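Fliltari 哑光内墙涂料 339

产品概述
Fliltari 339 为水性单组分内墙面漆，成膜后呈全哑光，适用于住宅、办公室及走廊的抹灰墙面、石膏板和已涂装旧墙。由 Wikemora 涂料生产，基料与调色浆分装供货，由经销点按色卡调配。

包装规格与储存
本品以桶装供应，未开封时置于阴凉干燥处，避免冻结和阳光直射。开封后应尽快用完，剩余涂料须密封，再次使用前过滤。不同批次的同色涂料用于同一墙面时，应预先混合均匀。

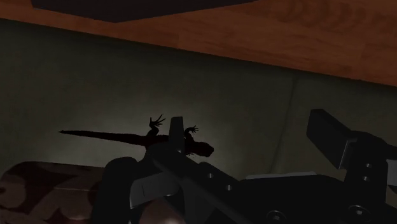

色彩选择应在实际照明条件下进行。Lemberg 色系以低饱和度的灰绿、灰褐和暖灰为主，同一颜色在不同光源下差异明显，建议先涂刷样板，分别在日光和灯光下观察。灰调橄榄绿的哑光墙面受光不均时，中部较亮，向两侧逐渐转暗，与橙褐色木面相接处也偏深，选色时可比色卡提高一级明度。Pangaribuan 色系饱和度较高，遮盖深色底层时需加涂一道。

基层处理
基层应坚实、干燥、无粉化。旧漆膜起皮处须铲除，裂缝用腻子填平，打磨后清除浮灰。吸水率高的抹灰面先涂配套底漆。与木制构件相接的部位用遮蔽胶带保护，末道漆表干前揭除。

施工
标准做法为涂刷2道，可用短毛滚筒、毛刷或无气喷涂。滚涂时由上至下连续施工，保持湿边搭接，末道沿同一方向收光。加水稀释量不得超过产品标签所示上限。施工后24小时内避免触碰和擦拭。工具用清水即时清洗。

维护
漆膜完全固化后可用软布蘸清水轻擦，不宜使用研磨性清洁剂。反复摩擦可能使局部光泽升高，深色漆面较为明显。修补时宜整面重涂，以墙角为界。

订购
订购时请注明产品号339、色系名称及色号。单次订购最多可达80桶，超出部分分批发货。调色产品不予退换。

本页更新于2026年10月13日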